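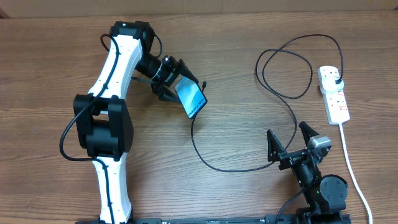
Phone in the gripper, charging lead on the table.

Home | Threads | Projects | Archive | About

Gota project, collecting demos for the charging task
31 December 2023
Print this thread | E-mail this thread

1/ Last thread of the year on the Gota work. We are gathering examples of two arms handling a phone and its charging lead. A person drives the arms, we record everything, and the learning system gets the lot later on.

2/ Total so far is 875 episodes. We started in June, but the early ones were mostly us learning how to drive.

3/ The two arms are different sizes and they are driven differently. The big white one holds the phone. The small black one deals with the lead. We swapped the roles for a while in the summer and went back again, as the small arm got tired motors with the weight of a phone at full stretch.

4/ An episode is one go at the task from start to finish. If the driver fumbles and recovers, we keep it. If the driver fumbles and somebody reaches in to sort it out by hand, we bin it. That rule cost us 200 episodes when we applied it to the old recordings, and I would still do it again.

5/ Cables are the hard part. A phone has the same shape every time. A lead ends up in a new shape each time you let go of it. You can't reset it to the same place and there's no point trying, so we drop it and start from wherever it lands.

6/ We leave the power strip and its cable on the table too. Someone at Karbridge asked if we could clear them off to make the job easier. We could, but then the system only ever sees a tidy table, and the desks it's meant for aren't tidy.

7/ Each driver does a block of five episodes and then has a break. Longer blocks looked fine on paper. When we went back through them the later episodes were slower and had more odd little pauses, and the model copies pauses very faithfully.

8/ On cameras. The wide view is good for knowing where the arms are in relation to each other. The wrist view is good for the last few centimetres. We train on both together.

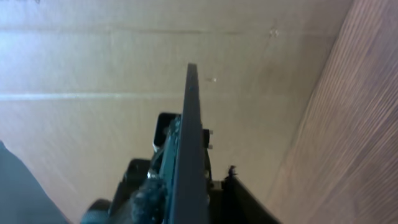 Posted by the Gota arms bench, Karkonach workshop

9/ With the wrist view, what the system gets is mostly its own finger and whatever surface is behind it. Cardboard is pale and plain, the wood has a grain that smears when the arm moves quickly. Both are useful to have in the set.

10/ The wrist view also has bits of gripper in it all the time. An early version of our tools masked those out. We stopped doing that. The finger tip is the best clue the model has about where the finger tip is.

11/ Labelling is light. Start, end, success or not, and a short note if anything unusual happened. The notes get searched more than I expected. "Lead caught under gripper" is the most common one.

12/ The Vasconcelos format change is done. All the old episodes have been converted and spot-checked. If you pulled a copy before the change, please pull it again, as the timestamps on the wrist camera were slightly out.

13/ We had seven people driving over the year. You can tell them apart from the arm movements alone after a bit. One goes in from above every time, one always comes in from the side. We want that spread, so please don't try to drive like the person before you.

14/ Next up is the same task with different phones and stiffer leads. After that, plugging into the strip itself, with the sockets switched off.

15/ Replies are open. Questions about the recording format are best sent to the workshop address so they don't get lost.

Contact the workshop | © Karkonach | Back to top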